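From: Kovby Quilters list
Subject: Re: [kovby-quilt] Folding and storing a child's patchwork quilt

Thank you for the welcome last month. I am answering the message quoted here, as I have had the same trouble with my own quilts.

> The centre panel is printed cotton and the squares are
> from six old shirts. After winter the fold lines
> stayed in the panel, even after washing. Should I
> store it flat? The cupboard is only 80 cm wide.
> Figueroa Street group

Flat on a bed is the best place, if you have a spare one. The clouds on a light-blue panel stay smooth this way, and folded whites and clothes can lie on top for an hour while you sort them, but please not for the whole season.

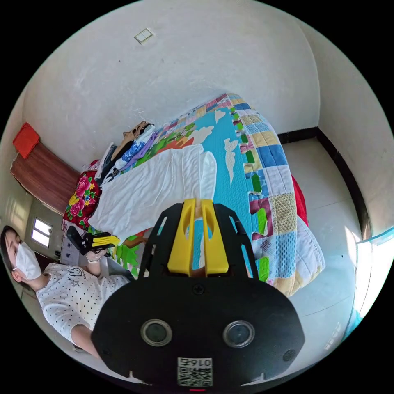 How often should a stored quilt be refolded? Every three months is enough for cotton, and each time the folds should go in a different place.

If you must use the cupboard, fold in thirds and put a rolled towel inside each fold. I use old towels from the Skindard market, washed without softener. My widest quilt is 126 cm and it fits well like this.

One question from me: does anybody still have the pattern sheet number 26 with the coloured border? My copy has lost its second page.

Kind regards from Clirkel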